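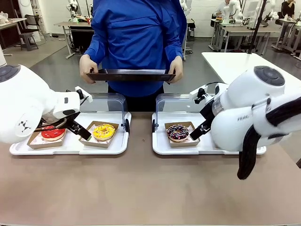 How a doughnut counter works

Taltia Museum of Everyday Food: pages for younger readers

A doughnut is a small cake made from sweet dough. Most doughnuts are cooked in hot oil and then left to cool on a wire rack. Once they are cool, they can be glazed.

What is glaze?

Glaze is a thin, shiny coating made mainly from sugar. A baker may colour it red or yellow, or add cocoa to make it dark brown. Sprinkles must go on while the glaze is still soft. When the glaze sets, it holds the sprinkles in place.

Why is there a clear screen?

Food on a counter needs to be kept clean. A curved, see-through screen is called a sneeze guard. It stands between the food and the customers and helps to stop drops from coughs and sneezes landing on the food. Customers can still see through it and choose the doughnut they would like.

Why use a cardboard box?

Cardboard is light and folds easily. The lid can be left open while a doughnut is put inside, then closed for the journey home. Many boxes have a sheet of paper in the bottom. The paper soaks up some of the fat from the doughnut.

What is a tray for?

A tray allows several things to be carried at once. It should be held level, with one hand at each end, so that nothing slides off. The bakery in Irkier sends out 205 doughnuts each morning, and all of them travel on trays.

Words to know

Dough: flour mixed with water or milk, ready to be cooked.
Glaze: a shiny sugar coating.
Sneeze guard: a clear screen that protects food.

Something to try

Draw a doughnut with a glaze of your own. Decide on the colour first, then the sprinkles. Drawings may be handed in at the Hamada Gallery desk until the end of March.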